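Somebody at a refurbishing trade evening asked me last October whether I'd put my own money into a robot that takes old office computers apart. I said yes before she had finished the question, and I've been explaining myself ever since. So let me do it properly.

The product is the Gultuda teardown cell, sold by Moen as a kit: an arm, a gripper, a small camera at the wrist, an aluminium frame to hang it all on, and a library of routines for common desktop towers. You can buy it outright or have it as a service, with Moen's people looking after the routines for you. I've spent a good while around one at the Zamari workshop, where Anisa Gunawan runs the bench, and I think it's the most sensible bit of automation our trade has been offered in years.

What won me over was the drives. Every machine that comes in has to give up its storage before anything else is done with it, and every drive has to be logged. It's dull work and it's the work people get wrong at four in the afternoon. A blue carrier tray is a lovely thing for a gripper to work with (bright, stiff, the same shape again and again), and whoever designed those tool-free cases did us all a favour without meaning to.

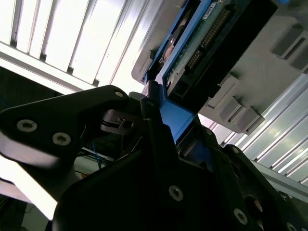 ## The case for a fussy gripper

I like how plain the gripper is. Flat plates, hex screws you can get at, wires you can follow with your eye. Anisa had a finger off and back on while we were chatting! Compare that with the Hindow unit we tried a couple of years back, a sealed lump that had to be posted away whenever it sulked. If you run a small shop, being able to mend the thing yourself matters far more than top speed.

And the speed is fine. Zamari did 815 towers in its first stretch with the cell, and 34 of those were handed back to a person, mostly for bent cases and missing screws. I'd call that very good. Sølve Lie, who has been stripping computers by hand for longer than I've been writing about them, calls it "all right", and from Sølve that's a bouquet.

The inside of a tower is where my optimism gets tested, I'll admit. Drives are easy next to power supplies. You've got a big metal box sitting over the board, black cables as thick as a pencil, thin coloured ones wandering off wherever the factory left them, and little zip ties that a human snips without thinking. Anyone who tells you a robot finds all this simple hasn't stood and watched one try.

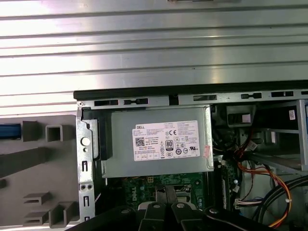

Labels are the other half of it. The Gultuda software tries to read the maker's name and the QR code before it picks a routine, and when it can't, it stops and asks. I'm very fond of that! A machine that stops and asks is one I'd leave a trainee alone with. Josée Boychuk disagrees with me here; she wants it to guess and carry on, and she has a point if you're clearing more than 400 identical towers from one office. For the mixed pallets most of us get, I'd keep the questions.

My grumbles are small ones. The manual is thin on cable handling, the routine library leans heavily towards the big brands, and you really need 2 people for the first setup, whatever the leaflet says. I'd also like Moen to publish the service price instead of making everyone ring up for it.

As for jobs, Zamari kept its whole bench team. They've moved over to testing and repair, where there was always a backlog and where the interesting work is anyway. I can't promise every shop will choose the same. But I know which tasks I'd want taken off me, and pulling drive trays all day is at the top of the list.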